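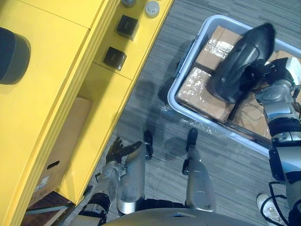
# Kettle Packing Room Records

Last updated: October

## Summary

Kettle is a set of written and photographic records on the sorting of boxed goods between storage cabinets and open bins. It was compiled at the Flunberg packing room and is maintained by Altico. The set holds 2000 entries, of which 1075 have been checked by a second reader. The remainder may be used, but should be cited as unchecked.

## Scope

Entries cover the contents of bins and cabinets, the wrapping on cartons and the surfaces on which goods are set down. Small loose articles are included where they share a surface with boxed goods. Sealed freight and anything stored on pallets is excluded.

## Terms used

**Bin** - an open plastic container, normally standing on the floor. Light grey bins with rolled rims are entered under the same heading as all others; colour is recorded in its own field.

**Cabinet** - a fixed or free-standing unit with a flat upper surface. Open compartments are entered as part of the cabinet, and their contents are listed separately.

**Carton** - any cardboard box. A carton with a handle hole is marked H. A carton in clear plastic film is marked F. Film that has come away and hangs over a rim is noted under Remarks.

**Small box** - a box set directly on a cabinet top. Colour is required, as black boxes on yellow panels are readily found by search and dark boxes on dark surfaces are not.

**Unidentified** - an article whose use cannot be established by the reader. Shape, finish and colour are entered and no name is assigned. A glossy curved article, for instance, is entered as such, even where it resembles a shoe or a moulded shell.

## File layout

Entries are divided into five folders by type of surface. Each folder contains a plain text index and the associated photographs. Folder 5 was reorganized after the first release - references to its earlier index will not resolve.

## Known limitations

Glare on plastic film obscures printing on many cartons, and label text was left blank in about 325 entries. Cartons lying beneath other articles have no size recorded. Carpeted floors are over-represented.

## Access and corrections

Copies are released on written request, and registration for the Sunday reading sessions is handled through Pretix. Corrections should quote the entry number and the field concerned. Requests for access go to Jamshid Sharifi and corrections to Poppy Fairclough, both at Altico.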